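"I just wanted to know who owns the dust"

I'd been told to bring a coat, and I was glad I had. Dragica Kolev likes to talk outdoors, on the bench behind her office, with a flask of coffee between her feet and a carrier bag of papers beside her. She has been a space lawyer for most of her working life, and she laughs every time I use the phrase.

"My mother still tells people I do conveyancing," she says. "It's close enough, to be fair. Somebody has something, somebody else wants it, and everyone would like it written down."

What she has been writing down lately is a set of rules about moon landings. More exactly, it's about what happens when two landers want to come down near each other, and one of them kicks up a great spray of grit that lands all over the other one's solar panels. Who pays for that? I had never given it a moment's thought before I met her, and now I bore people with it at dinner.

"There's no air up there to slow anything down," she says, pouring me a cup I hadn't asked for (very good coffee, by the way). "So the dust goes a long way and it goes fast. If I park beside you at the supermarket and scrape your door, we both know what to do. On the Moon we've got some fine old treaties that say be considerate. Lovely. How considerate? From how far off?"

Her answer, worked up with Adalberto Moura over two years and more video calls than either of them cares to remember, is a document they call the Lins draft. It's named after the café where they began it. It asks anyone planning a landing to tell the neighbours six months ahead, share the approach path, and agree a distance. I had expected something the size of a phone book and it's quite short. I read the whole thing on the train and understood most of it, which pleased me no end.

Moura joined us by phone, propped up against the flask, from what sounded like a very busy kitchen. He used to be an engineer at Getance, a small firm that makes landing legs, and he came to the legal side sideways.

"I was the one who kept asking awkward things in meetings," he shouted over a blender. "We had a lovely leg. Everybody was proud of the leg. And I said, where does all the stuff under the leg go? And they said, Adalberto, eat your sandwich."

Did he eat it?

"Of course I ate it! Then I wrote to Dragica."

They haven't always got along. Kolev wanted a fixed distance, one number for everyone, and she still thinks it would be simpler. Moura wouldn't have it. A heavy lander and a little one are different animals, he argues, and a single figure would let the big ones off lightly. They didn't speak for most of May, she tells me, with the phone sitting right there and Moura listening.

"I was correct," says the phone.

"He was partly correct," says Kolev.

The version they settled on has three bands, depending on the weight of the lander, and a clause letting neighbours agree something different between themselves if they both sign. It went out for comment in the spring. They hoped for a handful of replies and got 2,080, a good few from people with no spacecraft of any kind. Kolev read me one from a retired bus driver who thought the right of way should go to whoever was lower down. "I wrote back and told him that's roughly what we'd put," she says. "He was delighted. So was I."

Not everyone is a fan. Edileuza Aguiar, who looks after licences at the launch broker Jareck, rang me the week after and was perfectly friendly about it, but she thinks the whole thing is early. "I have clients who can't get off the ground yet," she told me. "They've got insurance to find, they've got a launch slot that keeps slipping, and now I'm to ask them how they'll behave towards a neighbour who may never turn up? I'll do it if it becomes the law. I won't do it for fun."

I put that to Kolev and she nodded all the way through.

"Edileuza's right that it's early. I want it early. Have you ever tried to agree where the fence goes after the neighbours have fallen out? I have. That was the conveyancing part of my life and I don't miss it."

She gets most animated about the old sites, the ones with flags and footprints. The draft sets them apart with a wider distance than anything else, and she would go wider still if she could get away with it. Moura grumbled down the line that a footprint isn't equipment. Kolev picked up the phone, told him she'd ring him later, and hung up on him. I believe they're very fond of each other.

So what happens next? A lot of waiting, mostly. The draft goes to a working group, which will send it to another working group. One company, Havisa, has said it will follow the rules on its own first landing whether anyone makes it or not, and Kolev has pinned the letter up over her desk. I asked if she'd be watching when the day came. She looked at me as if I'd asked whether she'd be at her own wedding.

"I'll be watching the ground," she said. "Everyone else can look at the rocket."

By then the coffee was finished and I couldn't feel my feet. She gave me the spare copy of the draft out of the carrier bag, with her corrections all down the side in green pen, and I've still got it. There's a note on the last page that only says "ask A. about gravel". I forgot to ask what it meant, so if anyone knows, do write in.

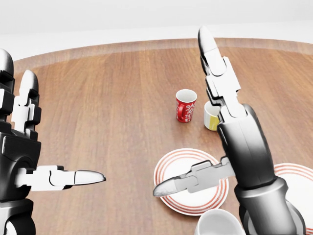
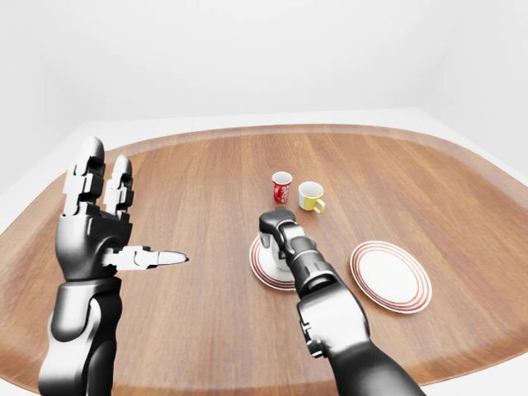
Space Law and Policy Society, Newsletter Team

Interview by Kelly Toledo, 25 November 2022. Thanks to Lucimara Sampaio for checking my notes and for lending me the coat. Letters about this piece, and about gravel, can be left in the society's pigeonhole or sent to the newsletter address. The next interview will be with someone who works indoors.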